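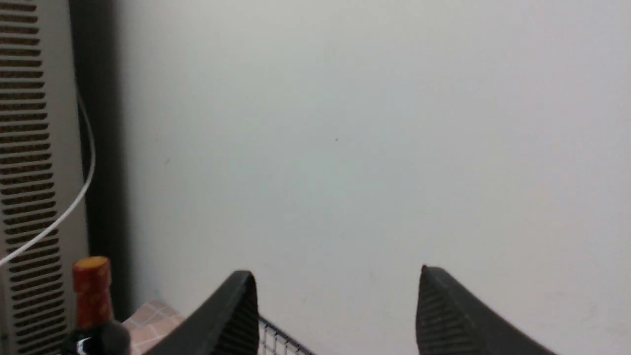

Open day at Gredalance, kitchen arm demonstration: my notes

kadri_k
Posted February 9, 2019

Hello all. I promised to write something after the visit, so I do it while I still remember. The open day was in the old Kenia building, second floor. They had three stations, but I spent almost all my time at the kitchen counter, where the arm works with bottles and the wire basket. The presentation was by Pouran Ansari, and she answered every question, also the unpleasant ones.

The view from the wrist camera was on a big screen, so people in the back row could follow the fingers. For me this was the best part of the visit. You see the ridges on the inside of the fingers very clearly, and you understand how little space there is between the wall and the appliance with the vent slots.

She told us they recorded 2,240 grasps at this counter since June. I wrote the number down because I expected somebody here will ask.

hnaseri
Reply to kadri_k

Thank you for the report. I was there in the afternoon group. I must say I was less impressed than you. The arm is slow. My coffee was finished before it had decided where to go. Also a plain wall behind the objects makes the work easy for any camera. Put it in my kitchen, with curtains and a window, and then we can talk.

pakzad_p
Reply to hnaseri

I do not agree about easy. The background is calm, yes, but look at what stands in front of it. Dark glass shines, and the wires of the basket make a grid over everything behind them. With a depth sensor this is a bad combination. We had the same trouble at Konine with bottles in crates and we lost weeks on it.

kadri_k
Reply to pakzad_p

I asked her about exactly this. She said that glass is still the weakest category for them, and that they do not hide it from visitors. I will put my second picture here, from the same counter.

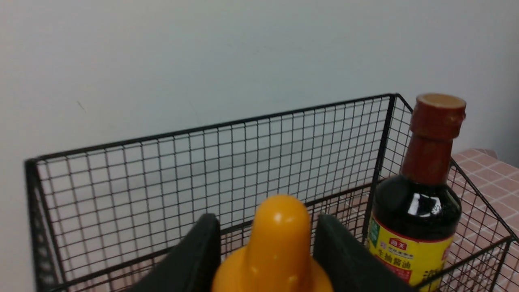 What I noted at the basket:

1. The soy sauce is at the back, near the corner post. It is the Haday one, with the yellow label and the reddish-brown cap.
2. Between the fingers you see something yellow-orange with a rounded top. I did not write down what it was, sorry.
3. The right finger already covers a bit of the label in the camera view. Pouran Ansari said such overlaps are a normal problem for a wrist camera, and they use a second camera from the side.

hnaseri
Reply to kadri_k

Good, a second camera is a fair answer. In my group it was not mentioned. I still think the speed should be written on the invitation, so that people do not come with wrong expectations.

espiritu48
Reply to hnaseri

Speed is the last thing I would care about. If it breaks one bottle of soy sauce on those small pink tiles, you will clean the grout for a month. Let it be slow.

pakzad_p
Reply to espiritu48

Agreed. Does anybody know if the fingers are bought or made in house? The ridges seem quite fine to me for a printed part, but I judge only from the picture.

kadri_k
Reply to pakzad_p

I did not ask. Hamidreza Abbasi was at the mechanical table, so he would be the right person. I have his e-mail and will write to him this evening.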